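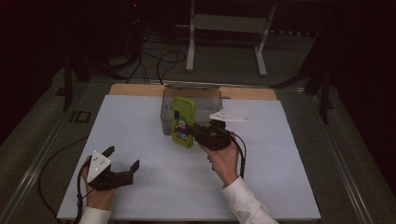 Tuesday, late. Feet hurt, brain is oatmeal, writing this down before I lose the order of it.

So the right gripper lied to me all morning. I don't know how else to put it. I'd close the jaws on the phone, feel them close, feel the phone sitting there solid in my hand, and the log would say the jaws were wide open. Then I'd open them and the log would say open, fine, great, and then half a second later it would decide they were closed. The left one behaved perfectly the whole time, the little angel.

First thing I blamed was the cable. I always blame the cable. Swapped it with the left one's cable, same thing. Restarted the Zedell software, same thing. Restarted the computer, went and got coffee, came back, same thing, except now the tracking had also lost the right marker plate and thought my hand was somewhere under the floor. That part was my own fault (I'd bumped the plate when I swapped the cable) and it only took a few minutes to fix, but I said some words.

What really bugs me is that I'd already recorded 38 takes before I looked at the jaw numbers. 38! I was so pleased with myself too, I had a nice rhythm going - phone up, phone over, phone down, box, lid, back again. And if those had gone up to Daltgate with everything else, the arm up there would have been learning to grab things by letting go of them. We had a taste of that in April with the Serrano arm, when it calmly opened its fingers over the bin and dropped a full jar from shoulder height. Glass everywhere. No one was near it, thank goodness, but I still think about that sound.

share · 11 shares

Anyway. After lunch I finally did what I should've done at nine and read the raw values off the sensor while I squeezed by hand, really slowly. And there it was. It counted up nicely to 2390 and then flipped straight back to zero, right in the middle of the travel. So half the squeeze was fine and the other half was garbage. The zero point had slipped, and I'm pretty sure it happened when the gripper came back from Clarkura last week, where they had it open for a new spring. I'm not mad at them. OK, I'm a little mad at them. They could've put a note in the box.

Re-zeroed it, locked it, squeezed it around 3 times too many just to be sure, and started over. The clear box was the one I was dreading, see-through plastic is a pain at the best of times, and with the lid open I never know quite what I'm going to get hold of.

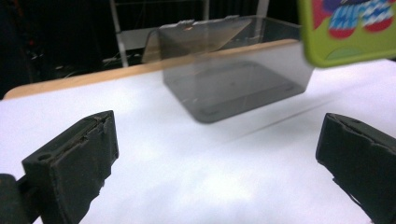
The clear box with its lid up, from the gripper camera.

Looking at that one tonight I noticed the tops of the fingers more than the box. They're pretty chewed up! I've been staring past those edges for weeks without seeing them. A chipped edge is going to catch on something sooner or later, and then I'll have a whole new mystery and blame the cable again. Wrote "new finger pads" on my hand in pen so I'd remember to order them, then washed my hands, so I'm writing it here too. NEW FINGER PADS.

The bad takes are in their own folder now with a very rude name. I didn't delete them. Maybe the jaw numbers can be patched up somehow, the positions should be OK for most of them, but I'm not touching that tonight.

Also I want a check at the start of every session - open, close, open, look at the number, write it down. Takes no time. I've been saying this since the jar and I still didn't do it this morning, so I can't be too high and mighty with Clarkura.

Leftover noodles for dinner, standing up. Need to email Daltgate before ten tomorrow and tell them the batch will be short.

3 comments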